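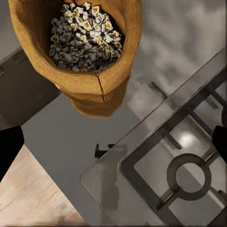
図1 口いっぱいまで盛られたポップコーン

映画館の「食べる音」はどこまで許されるのか
地域文化ゼミ 個人プロジェクト報告書
2026年8月

きっかけは、静かな映画を観ていたときに隣の人がポップコーンを食べはじめたことです。最初の1粒の音がものすごく大きく聞こえて、そこから内容がまったく頭に入ってきませんでした(字幕の映画なのに!)。でも帰り道で考えてみたら、私だって売店でいつも買っています。しかもけっこう勢いよく食べます。自分の音は気にならないのに人の音は気になる、この勝手さを調べてみたくなって、今年のテーマにしました。

調べた場所
協力してくれたのは、駅の反対側にある小さな映画館「Terer」と、月に一度だけ上映会をやっている喫茶店「Barredo」です。Tererは座席がきちんと並んだ昔ながらの映画館で、売店もあります。Barredoのほうは普段のテーブルと椅子をそのまま使うので、上映中でもカレーの匂いがするし、スプーンの音もします。同じ「映画を観る場所」でもこんなに違うのか、と最初の見学のときからわくわくしていました。

やったこと
4月から準備を始めて、まずアンケートを作りました。質問は5問だけです。はじめはもっと長かったのですが、友だちに試してもらったら途中でスマホを見はじめたので、思いきって削りました。聞いたのは、上映中に何か食べるか、人の食べる音が気になるか、どんな場面で気になるか、食べる音を理由に席を移ったことがあるか、そして自由記述です。回答は2つの会場を合わせて約400枚集まりました。正直そんなに集まると思っていなかったので、入力作業で腱鞘炎になりかけました。

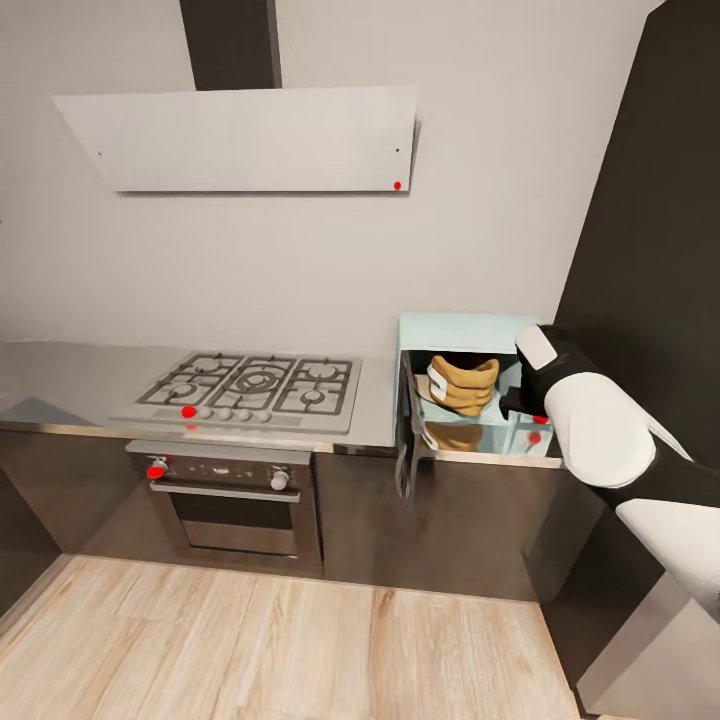 アンケートとは別に、観客の方へのインタビューもしました。こちらは14人です。ロビーで声をかけるのがとにかく苦手で、初日は出口のところに立っているだけで終わってしまったのですが、パンフレットの話から入ると意外とみなさん話してくれます。これはフィールドワークの本に書いておいてほしかったです。

わかったこと
まず、音そのものより「いつ鳴るか」を気にしている人が多いようでした。アクション場面でいくら食べていても構わないけれど、登場人物が黙りこんだ瞬間のひと口はつらい、という意見が自由記述に何度も出てきます。予告編のあいだに食べ終えるようにしている、という人もいました。私はだいたい予告編で半分なくなっているので、ちょっと親近感がわきました。

次に、会場による違いです。Tererでは「気になる」と答えた人が目立ったのに、Barredoでは同じ答えがかなり少なくなりました。Barredoのお客さんに理由を聞くと、「もともと喫茶店だから」「自分も頼むから」という返事が多かったです。つまり、みんなが食べている場所では音が風景の一部になるのかもしれません。ただし、Barredoは常連さんの割合が高く、顔見知りだから怒らないだけという可能性もあります。ここは今回のアンケートでは分けられませんでした。常連かどうかを聞く質問を、よりによって削ってしまったんです……。
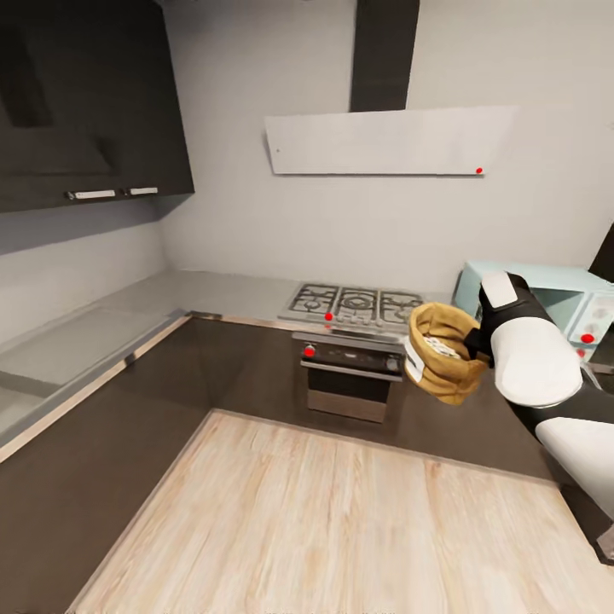 それから、ちょっと面白かったのが袋の話です。中身を噛む音より、袋に手を入れるときのガサガサのほうが嫌だという人がいて、インタビューでも熱心に語ってくれた方がいました。飴の個包装をゆっくり開けるのがいちばん罪深い、とのことです。早く開ければ一瞬で済むのに、気をつかってゆっくり開けるから長く聞こえる。言われてみれば私も完全にそのタイプです。

困ったこと
作品によって回答の傾向が変わりすぎる問題がありました。会場ごとに上映作品が違うので、会場の差なのか映画の差なのかがはっきりしません。先生にも中間発表でここを突かれて、うまく答えられませんでした。同じ作品を両方の会場で上映してもらえれば比べやすいのですが、上映の権利のことがあるので、学生が気軽にお願いできる話ではないそうです。

あと、録音で音の大きさを測る案もあったのですが、上映中の館内で録音機を回すのは当然だめなので、早い段階であきらめました。休館の時間に自分たちで食べて測ればいいのでは、とゼミで言われて、それはやってみたいです。食べる係には立候補します。 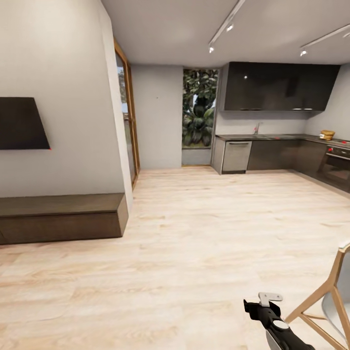
家で観るときはどうか、という質問を自由記述に書いてくれた方もいて、逆にこちらが考えこんでしまいました。家なら家族の食べる音はほとんど気にならない、むしろ会話のほうが気になる、という声もあります。映画館でお金を払って静けさも買っている感覚があるとしたら、料金の話ともつながってきそうです。このあたりは後期に、配信で観る人への聞き取りを足して調べる予定です。

アンケート用紙の原本はゼミ室の棚に置いてあります。自由記述のまとめは誤字を直していないので、読む人は広い心でお願いします。TererとBarredoには、この報告書を印刷して直接届けに行きます。ついでに映画も観てきます。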